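Vikum Handheld Gripper Set: Equipment Planning Card

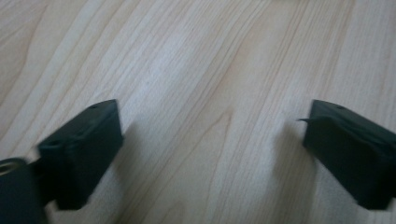 Vikum fingers open over a wood-grain surface, view from the tool camera.

Summary

This card accompanies the Vikum recordings and covers the equipment side: what was bought, what was printed in house, what wore out, and what a second site should order before starting. Recording format and file layout are in FORMAT.txt. Task definitions are in TASKS.txt.

Vikum is a set of short tabletop recordings made with handheld grippers at the Stulgate site. The current release holds 602 episodes. The planned size is 4000, split between Stulgate and a second site at Drornunau. The budget below was drawn up for the second site.

Status

Release: 0.3
Episodes recorded: 602
Episodes kept after review: 487
Episodes planned: 4000
Sites active: Stulgate
Sites planned: Drornunau

Cost basis

All amounts are in US dollars and exclude tax and shipping. Labor is not included. Prices are what Stulgate paid and should be checked again before ordering.

One finger pair, printed, costs 59 in filament and fasteners. One complete handheld unit, with camera, mount, body, and one finger pair, costs 487. The match with the number of kept episodes is a coincidence and has been reported as a typo twice.

What to order for one station

- Two complete handheld units, one in use and one on the shelf
- Four spare finger pairs
- Two spare camera cables, right-angle plug at the camera end
- One calibration board, rigid backing
- One diffuse overhead light with a fixed color setting
- Storage drives, two per station, swapped at the end of each day

The second unit was left out of the first Stulgate order to save money. Recording stopped for nine working days when a camera mount cracked. Drornunau should not repeat this.

Finger wear

Fingers are treated as consumables. The usual failure is at the narrow section between the body and the tip. Pads lose grip before they break, and worn pads show up in review as a rise in dropped objects. Stulgate replaces both fingers of a pair at the same time, even if only one is damaged, so that the pair closes evenly.

Print all fingers for a station from the same filament batch if possible. Color differences between batches are small but visible in the recordings. Record the batch code in the station log when a pair is fitted.

Outsourced printing

Ruggiero printed the first finger order. Dimensions were within tolerance. Lead time was longer than the quote stated, and the minimum order was more than one station needs. Later fingers were printed in house. For Drornunau, an outside order makes sense only if the site has no printer of its own – a used printer would pay for itself within the planned recording period.

Work surfaces

No budget line is set for tables. Any stable surface of suitable height may be used. Avoid high gloss, which causes glare under the overhead light. Wood-grain surfaces gave no trouble in calibration, but note the surface in the episode metadata, field surface_id. If a surface is replaced during a recording block, start a new block.

Schedule

Units for Drornunau are to be ordered in January. Allow three weeks for assembly and calibration. The first week of recording should be treated as training and its episodes tagged pilot. Spare stock is counted every Tuesday, and a reorder is placed when fewer than two finger pairs remain at a station.

Known gaps

- No figure yet for camera replacement over a full year of use
- Drive costs are left out of the unit price and need their own line
- Review time per episode was not logged before release 0.2
- Import duty for Drornunau is not confirmed

Changes

0.3 Added Drornunau order list. Corrected finger pair cost.
0.2 Added review counts.
0.1 First version, Stulgate only.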